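Chapter 6
Reading a Print Before You Make One

I came to printmaking backwards. I spent two years looking at other people's etchings before I ever scratched a plate of my own, and I still think it was time well spent (my first plates were awful anyway!). So before we get to grounds and acid in Chapter 7, I'd like you to sit down with me and just look.

My favorite place to start is a folk tale. Tiruwork Shiferaw's Hailu set has 14 plates, all drawn from stories her grandmother told, and the one I keep going back to is plate 6, the hyena at the well. The first time I saw it I took the hyena for the villain. Then I noticed how soft the lines get near its face, and how hard and straight they are on the well, and I had to start over. Who is thirsty in this picture? Who is guarding what?

That's what I mean by reading. You follow the line first and the story second, and they don't always agree. 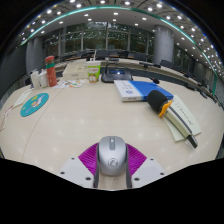 Fig. 6.1 A long, cream-white conference table.

Robel Mersha, who taught me most of what I know about aquatint, has a different way in. He covers the figures with his hand and looks only at the background for a minute or two. I tried it on his own Flelik series one January and saw that the sky gets darker from plate to plate, so slowly that I'd missed it on every earlier visit.

Try both ways with the print you picked at the end of Chapter 5. Write down what you see before you look up the title! Titles are bossy. Once I know a print is called "The Bargain" I can't see anything but two people haggling.

A few words you'll need as we go:

Plate mark: the dent the edge of the plate leaves in the paper.
State: one version of a plate, printed before the artist changes it again.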